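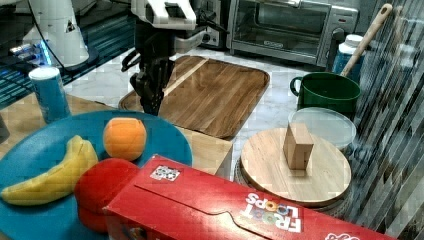

Banana, orange and apple from the Hanar play food set on the blue plate, with the wooden cutting board on the counter behind.

FOR RELEASE IN NOVEMBER

Alivis brings out Hanar, a play food set for the kitchen you already have

RUSTAD — I've been told a press release should start with the news, so: Alivis is launching a play food set called Hanar this November. It has 17 pieces, it's meant for children from age three and up, and you don't need a play kitchen to go with it. Any counter, table or bit of floor will do.

I'm Wenche Nyberg and I started Alivis in the back half of a shop in Rustad, where we still are. We've mostly been known for our Tesow storage crates (the ones with the rope handles, if you've seen them in daycare centers), and every time we sold a stack of them people would ask what we'd recommend putting inside. For years I said "whatever you've got." Now I get to say something better, and I'm really pleased about it!

What's in the set

The fruit came first, and it's the part I can talk about longest. There's a banana, an orange, an apple, a pear, a lemon and two plums. Then come a carrot, a tomato, two eggs and two slices of bread. The other four pieces are for serving: two plates, a bowl and a cup. That's the whole set, and it all fits in one Tesow crate with room left over for the empty packages I know you're going to add. More on those in a minute.

We wanted the fruit to be easy to tell apart from across a room, and also to be different enough up close that a child would have something to say about each piece. So the orange is matte and the apple is glossy. The banana is a pale yellow that goes a little green toward the stem, the way I like to buy them. Stellan Skjelbred, who did the color work, wanted brown spots on it too. We went back and forth on that through a whole spring, and I won, mainly by being the person who signs the order. He has asked me to mention that he's still right.

The plate is a teal blue. We tried white, and it looked perfectly nice and a bit like a waiting room. On the blue, the yellow and orange and red all show up, and when a child tips the plate to "serve" you, you can see straight away what you're being given for dinner. It's round and big enough for three pieces of fruit, though the banana does like to take over one side.

A kitchen that isn't a toy kitchen

I have nothing against play kitchens. We had one at home for years, with a little oven door that came off in my hand every single time I tidied up. But they take up a lot of floor, and a good many of the families who buy from us are in apartments where there's just no corner left to give away.

Before we settled on anything, we sent a few questions to our mailing list. We got 1,626 replies, which for a company our size meant Linnea Magnusson reading at her desk with a pot of coffee for the better part of two weeks. The question I cared most about was where the pretend cooking happens. I'd expected "in the playroom." The most common answer by a long way was in the real kitchen, at the real counter or the table next to it, while a grown-up is trying to make the real meal.

"I read the same story over and over," says Linnea, who looks after customers at Alivis. "Somebody's chopping onions, and there's a kid beside them with a spoon and an empty box, making soup. They want to be where the food is. A couple of people wrote a full page about it, and one sent us the soup recipe, which was mostly socks."

That changed how we thought about the set. If it's going to live on a kitchen counter, it has to look all right next to ordinary kitchen things, and it has to be quick to clear away when dinner's ready. It shouldn't need a stand, a mat or a special shelf. And it should be happy next to the cutting board you own already. We don't include a board for that reason. A plain wooden one with rounded corners is lovely for this, and if it has a raised rim, even better — the plums stay put.

About those empty packages

Please keep your cereal boxes. I mean it. When we tried out the set with families, the thing that got children going faster than anything we'd made was a real, familiar package from their own breakfast. A red Froot Loops box lying on its side can be a shop shelf or a parking garage or a very long loaf of bread. Add an empty can with a lid and you've got a pantry.

I did have a moment of feeling a bit hurt about it, having spent so long on the pear. Then I decided it was useful to know, and we wrote it into the leaflet that comes with the set. There's a page on which packages work well, and how to get them ready. Shake out the crumbs, tape down the flap, check any can for a sharp rim, and you're done. We also suggest swapping the boxes out every month or so, when the corners get soft.

How we tried it out

Ming-te Kan ran our home trials. Families had a trial set for a few weeks, used it however they wanted, and sent back notes and the odd bite-marked carrot. Some sorted everything by color. Some set the table with it for every stuffed animal in the house. One family kept the eggs in the actual refrigerator, and at least one grandfather tried to crack one.

"I asked people to tell me what got lost first," says Ming-te. "It was the plums. They roll, and they're the right size for going under a stove. So we flattened one side a little. They still get lost, but now they get lost closer to where you dropped them."

There were other changes. The cup had a handle in the first version, and it kept catching on the rope of the crate, so the handle is gone. The bread slices used to be thinner and they were a pain to pick up off a smooth countertop. They're chunkier now, and small fingers can get around the edge. I'd also like to apologize to the pear, which has been through more versions than anything else we've made and came out looking almost exactly like the first one.

Tidying up (the bit parents ask about)

Our leaflet has a short page on clearing up as part of the game, put together by Wahyudi Hidayat, who taught preschool before he joined us. His way of doing it is to close the kitchen for the night. You wipe the counter, one piece at a time goes from the plate to the crate, and whoever is cooking calls out what they want next. Banana! Apple! The plate goes in last, on top, like a lid.

"If you tell a four-year-old to clean up, you'll be waiting," says Wahyudi. "Ask for the orange and you'll get the orange. Then ask for the next thing. I used to do it with a whole room of them before lunch, and the only trouble I had was that they wanted to open the kitchen again right away."

I've tried it at home with my niece and I can report that it works well, apart from the lemon, which she hides in her sleeve.

All the pieces can be wiped with a damp cloth and mild soap. Please don't put them in the dishwasher, and keep them off the stovetop, including when it's switched off, so it doesn't become a habit.

Where to get it

The first run is 789 sets. They'll be in our shop in Rustad and on the Alivis website from November, and in the daycare supply stores that already carry Tesow crates. You can buy Hanar with a crate or without, and if you have a Tesow crate from any year, the set will fit. Replacement pieces will be sold singly. I insisted on that one. I don't think anybody should have to buy 17 pieces to get back one plum.

Daycare centers and preschools can order in bulk, and Wahyudi is glad to talk through how many sets make sense for a group. He'll probably tell you to start with fewer than you were planning on and to save more boxes.

We're also having an open afternoon at the shop when the sets arrive. There'll be a table to cook at, coffee for the adults, and a big pile of empty packages. Bring one of your own if you like and leave it on the pile.

About Alivis

Alivis makes storage and play things for homes and daycare centers. Our products include Tesow crates and, from this November, the Hanar play food set. We design and pack everything in Rustad.

Press contact

Linnea Magnusson, Alivis, Rustad. Linnea can send the full product sheet, the leaflet and a sample set for review. If you'd like to talk to me about the pear, she'll put you through, but please call before three in the afternoon, when I go down to help with packing.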